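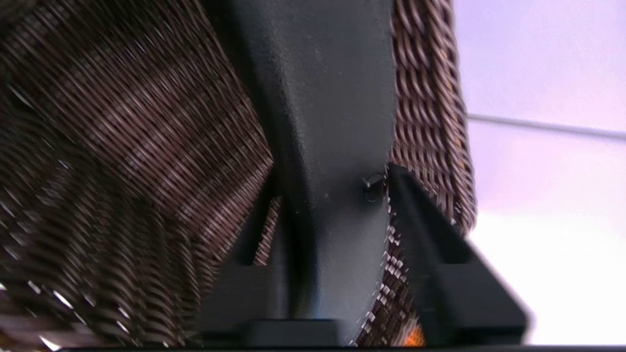
Câmera de pulso, dedo da garra entre duas faixas de vime trançado.

Fórum > Automação e robótica > Boas práticas e normas
Tópico: Critério de aceitação para episódios com contato em material trançado

padma_thevar
9 de agosto de 2022

Estou revisando o procedimento interno de teleoperação para peças de vime e preciso de opinião sobre a seção 4, que trata do dedo inserido na trama ou entre duas partes trançadas. O quadro do topo é o caso típico: vime encostado dos dois lados do dedo, a massa da esquerda muito borrada por movimento, a faixa da direita com a trama ainda legível.

O texto atual diz:

4.1 O operador aproxima o dedo com velocidade reduzida.
4.2 Havendo contato bilateral, o movimento lateral fica suspenso até a confirmação visual.
4.3 Quadros sem nitidez no material manipulado invalidam o episódio.

O 4.3 é o que me incomoda. Aplicado ao pé da letra, descarta quase tudo que envolve vime. De 1.859 episódios no lote, 165 foram marcados só por esse item. Alguém usa redação melhor?

Padmavathi Thevar

sevim.c

O 4.3 mistura duas coisas: qualidade de imagem e segurança do contato. Eu separaria. Nitidez é critério de dados e vai para o anexo de aceitação. Contato bilateral é critério de operação e fica no corpo do procedimento.

Para nitidez usamos na Bremudell uma regra por janela: o episódio só cai se o material ficar ilegível durante toda a fase de contato. Quadro isolado não conta.

bajwa_ad

Discordo em parte da Sevim. Borrão em câmera de pulso com material próximo é sinal de movimento relativo. Se o vime da esquerda está borrado e o dedo está nítido, um se deslocou em relação ao outro durante a exposição. Isso é informação de operação. Com contato dos dois lados, eu queria saber a velocidade naquele instante antes de aceitar o episódio.

Minha sugestão para o 4.2:

"Com material em contato nos dois lados do dedo, a velocidade cartesiana do punho não excede o limite reduzido definido na ficha da célula. O operador não executa rotação do punho nessa condição."

A rotação é o que parte a fibra. Deslocamento lateral lento o trançado costuma absorver.

padma_thevar

Adeel, o limite reduzido na nossa ficha é 70 mm/s para tudo. Você usa valor próprio para trançado ou o mesmo?

bajwa_ad

O mesmo para aproximação. Depois do contato, metade. Mas isso saiu da nossa análise de risco, com a nossa garra e o nosso dedo. Não copie o número sem refazer a análise.

f_kozlowski

Dois pontos que faltam no rascunho.

Primeiro, o parafuso. Na lateral direita do dedo há uma cabeça de parafuso a meia altura, ligeiramente embutida. Em tecido isso seria indiferente. Em fibra trançada qualquer ressalto ou rebaixo é ponto de enganchamento. O procedimento deveria exigir inspeção do dedo antes da sessão: cabeça abaixo da superfície, sem rebarba, torque conferido. Na Jaiswal preenchemos os rebaixos com tampa lisa quando a peça é de fibra natural.

Segundo, o vão entre o dedo e a placa inclinada da carcaça. Há uma faixa de vime exatamente ali. Se o material entra nesse vão, a abertura da garra já não garante a liberação. O 4.2 manda parar e confirmar visualmente, mas não diz o que fazer se a confirmação for ruim. Falta um 4.4 de retirada.

Felicja Kozłowski

sevim.c

Concordo com o 4.4. Sobre a tampa, tenho reservas. Tampa colada solta e vira corpo estranho dentro da peça. Prefiro dedo com fixação pela base, sem nada na superfície de contato.

f_kozlowski

Fixação pela base é melhor, mas quem já tem o dedo comprado não vai trocar por causa de um lote de cestaria. A tampa entra na lista de verificação de início e de fim de turno. Se faltar uma, a célula para. Nunca tivemos problema com isso.

sevim.c

"Nunca tivemos problema" não é evidência para um procedimento. Põe a contagem de tampas no registro e eu retiro a objeção.

f_kozlowski

A contagem já está no registro. Posso mandar o modelo.

a.idahosa

Entro só na parte dos dados, que é o meu lado.

Descartar por borrão cria viés. Os episódios rejeitados são justamente os de contato, e o conjunto fica cheio de aproximação limpa em espaço livre. Em vez de invalidar, anotem. Uso três campos:

contato: nenhum / um lado / dois lados
legibilidade do material: boa / parcial / nula
liberação: normal / com intervenção / não concluída

O terceiro campo é preenchido com o episódio inteiro, nunca por um quadro. No quadro do topo eu marcaria "dois lados" e "parcial", e deixaria a liberação em branco. Não dá para tirar dali se o dedo entrava, saía ou estava preso.

Há também um ponto laranja brilhante perto da parte mais baixa do vime, entre o dedo e a carcaça. Pode ser reflexo, pode ser outra coisa. Se existe indicador luminoso ou fonte de luz na célula, convém constar na ficha para o anotador não inventar classe.

Adaeze Idahosa

bajwa_ad

Os campos são bons. Só não aceito que anotar substitua parar. Se o anotador marca "com intervenção" em vinte episódios seguidos e ninguém interrompe a sessão, o procedimento falhou, por mais completo que esteja o conjunto.

a.idahosa

São documentos diferentes. O anexo de anotação não autoriza operar fora do limite. Mas entendo que o texto precisa dizer isso de forma explícita.

padma_thevar

Juntei o que foi dito. Rascunho revisado:

4.1 Antes da sessão, inspecionar o dedo: fixações embutidas, ausência de rebarba, tampas contadas e registradas, quando houver.

4.2 Aproximação até o limite reduzido da ficha da célula. Após contato nos dois lados do dedo, aplica-se o limite de contato, definido por análise de risco própria. Rotação do punho proibida nessa condição.

4.3 Material visível no vão entre dedo e carcaça: parar o movimento. Não fechar nem abrir a garra antes da avaliação.

4.4 Retirada: com a avaliação favorável, abrir em passos e recuar pela direção de entrada. Havendo resistência, parada segura, bloqueio de energia e liberação manual por pessoa habilitada.

4.5 A perda de nitidez não invalida o episódio por si só. Registrar contato, legibilidade e liberação conforme o anexo B. O registro não dispensa as paradas de 4.3 e 4.4.

O item da luz vai para a ficha da célula.

f_kozlowski

No 4.4, "em passos" precisa de valor. Passo de quanto?

padma_thevar

Vai ficar como parâmetro da ficha, igual ao limite de contato. O curso da garra muda de uma célula para outra.

sevim.c

Eu acrescentaria ao 4.4 que a liberação manual é feita com alguém segurando a peça. Garra com mola ou pressão residual pode se mover mesmo com a energia bloqueada.

bajwa_ad

Pressão residual se resolve purgando, sem pôr uma segunda pessoa com a mão na zona. Uma pessoa, energia dissipada e verificada, depois libera. Peça grande se apoia com calço.

sevim.c

Com calço, aceito. Então escreve "energia bloqueada, dissipada e verificada", e o calço antes da liberação.

padma_thevar

Alterado. Vou reavaliar os 165 episódios pelo 4.5 novo e deixo o anexo B aqui no tópico quando estiver formatado. A próxima revisão do procedimento está marcada para novembro. Felicja, pode mandar o modelo de registro das tampas por mensagem.

f_kozlowski

Enviado. A coluna de torque está em N·m, confere a unidade da tua ferramenta antes de usar.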